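Renting a desk or small office at Prosside: frequently asked questions

Last updated in December. If your question is not covered, write to the front desk and Margaux Gaillard or one of her colleagues will reply, usually the same working day.

What can I rent?

Single desks in the shared rooms on the ground floor, and small private offices upstairs. Desks are rented by the month. Private offices have a minimum term of 3 months.

What is included in the monthly price?

Heating, electricity, internet, cleaning of the shared areas, and use of the kitchen. Private offices come with a desk and one chair. Printing is charged separately at the end of each month.

Is there a deposit?

Yes. It is one month's rent for a desk and two months' rent for an office. We return it within 25 days of your move-out, less the cost of any repairs.

Can I see a room before I sign?

Yes. Viewings are held in the afternoon, after 1 p.m. Please book ahead, as most rooms are in use and we need to let the tenant know. A viewing takes roughly 20 minutes.

Which building is which?

We run two. Janssen is the older one, on the street side, and has the shared rooms. Rondus is across the courtyard and has private offices only. Both use the same entry card. Mail for both buildings is delivered to Janssen.

Can I bring my own furniture?

In a private office, yes. Tell us first if you want our desk taken out – we need five working days to arrange it and we do not have much storage. In the shared rooms, please use the desks provided. You may bring your own chair anywhere.

What are the private offices like?

They vary in size and shape. Most suit one or two people. The floor plan for each office is sent with the price list, and the measurements on it are wall to wall, so allow a little less for furniture if there is a radiator. We do not take reservations from the floor plan alone. 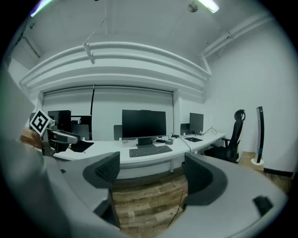
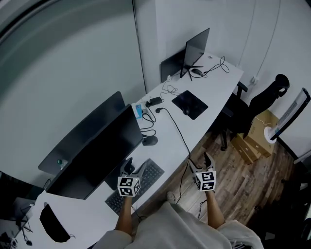

An office desk in use, two views.

Can I drill into the walls?

No. Picture rails are fitted in the Rondus offices and you can borrow hooks from the front desk. In Janssen, use removable strips only. Marks left on the paint are charged at move-out.

How does the internet work?

Every office has one wired socket, and wireless covers both buildings. The provider is Inditz. If your connection drops, check the notice by the mailboxes first, then call the front desk. Please do not call Inditz yourself – they will only speak to the account holder. Tenants who need a fixed address for a server can request one for a monthly fee.

When can I get in?

Your card works at all hours, every day of the year. The front desk is staffed from 8:30 a.m. to 5 p.m. The courtyard gate locks itself in the evening and opens with the same card.

I lost my card. What now?

Call the front desk and we will cancel it. A replacement costs $13. If you find the old card later, hand it in, but the fee is not refunded. Outside staffed hours, call the number on the gate.

May I have visitors?

Yes. Meet them at the door and stay with them while they are in the building. For groups of more than five, book the meeting room. It is free for tenants for up to 3 hours a month and billed by the hour after that.

Are pets allowed?

Dogs are allowed in the Rondus offices if the tenants next door agree in writing. No pets in Janssen.

Is there parking?

There are a few spaces behind Rondus, rented by the month. There is currently a waiting list. Bicycles go in the covered rack by the gate, not in the hallways.

How do I give notice?

In writing, by email or on paper, one full month ahead. Notice counts from the first day of the following month. Leave the room swept and empty of your own things, and bring all cards and keys to the front desk by noon on the last day. If you are going to be late with this, call us before noon.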